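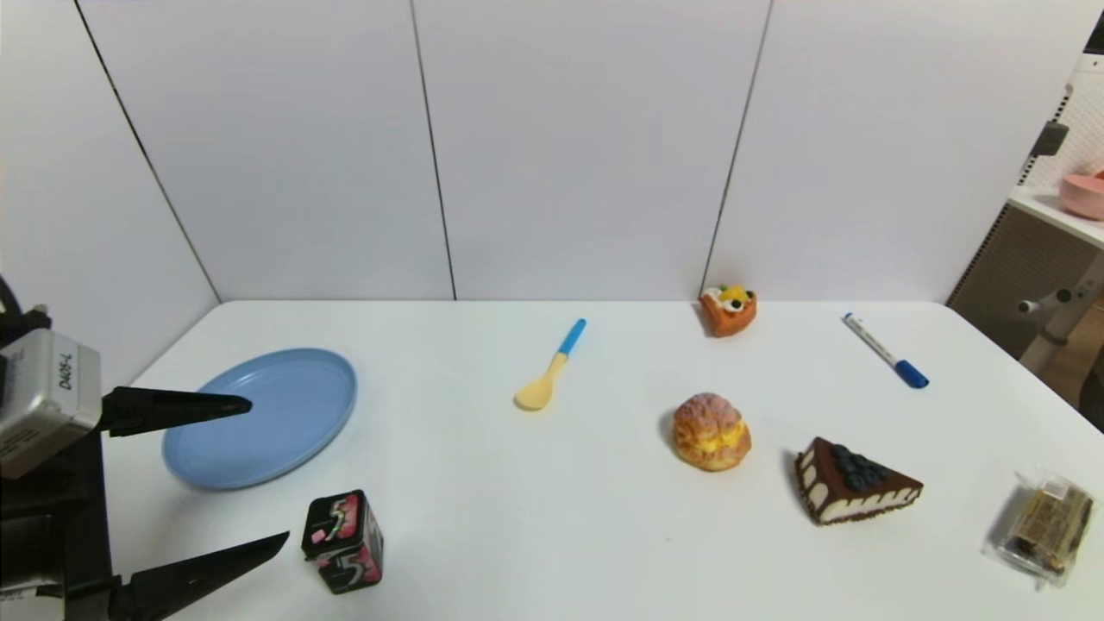
Le coin pâtisserie Vakirar — fausses gourmandises pour dînette et vitrine
Réf. 2434

Bon, je vous préviens tout de suite : rien ne se mange sur cette page ! J'ai commencé à vendre des aliments factices chez Trurnance pour dépanner une amie qui montait une vitrine de salon de thé, et je n'ai jamais arrêté. Depuis, j'en ai 13 modèles au catalogue, et les pâtisseries sont de loin celles que je prends le plus de plaisir à choisir (et à garder un peu trop longtemps sur mon bureau avant de les emballer).

La part de cheesecake, c'est ma chouchoute. Dessus chocolat avec des coulures qui descendent sur le côté, corps blanc crème, base mouchetée de miettes brun-rouge, et un petit tas de myrtilles bleu foncé posé vers l'arrière de la part. Les coulures n'ont pas toutes la même longueur, et je trouve que c'est ce qui fait le charme de la chose. Sur une assiette bleue toute simple, à bord légèrement relevé, elle a fière allure.

Et puis il y a le chou à la crème ! Coque dorée, bosselée comme il faut, ouverte en travers sur une bonne épaisseur de garniture jaune vif. Je l'ai posé une fois à côté d'un plateau de vrais choux, à un goûter en novembre, et une invitée a bien failli croquer dedans.

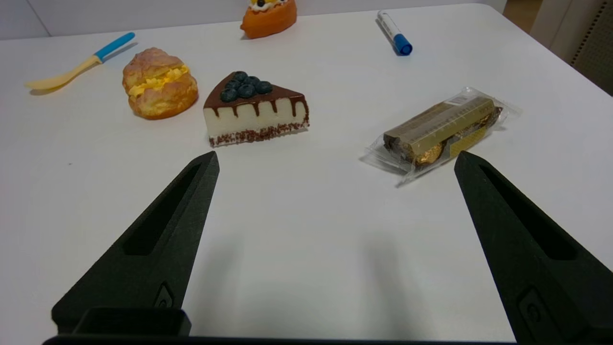

Le chou à la crème et la part de cheesecake, à marier ou à prendre séparément.

Côté rangement, je les mets à plat dans une boîte avec une feuille de papier de soie entre les deux. Pour la poussière, un pinceau souple passe très bien entre les myrtilles et sous le rebord du chou. Si une tache résiste, chiffon à peine humide et on laisse sécher à l'air. Pas de lave-vaisselle, pas de produit à vitres (j'ai essayé sur un ancien modèle, je ne vous montre pas le résultat).

Les couleurs peuvent varier un peu d'un lot à l'autre. Si vous en voulez plusieurs pour une même vitrine, dites-le-moi dans la commande et je pioche dans le même carton.
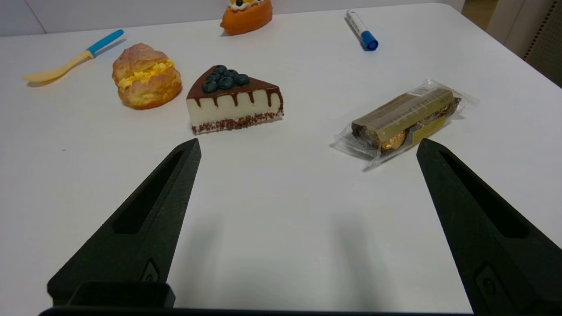
Ce que vous recevez

La part de cheesecake aux myrtilles, une pièce
Le chou à la crème, une pièce
Une boîte en carton Trurnance avec son papier de soie

L'assiette et les petits ustensiles sont vendus à part, à la rubrique Dînette.

Commande et livraison

Je prépare les colis moi-même à l'atelier de Briltlow, et vous pouvez aussi passer les chercher au dépôt de Rees. Pour les écoles et les boutiques, je fais un tarif dégressif à partir de 100 pièces — écrivez-moi avant, que je vérifie ce qu'il me reste en rayon.

Une question sur un modèle, une envie de tarte ou d'éclair ? Le formulaire de contact est en bas de page, et je lis tous les messages.

Fiche mise à jour le mardi 19 février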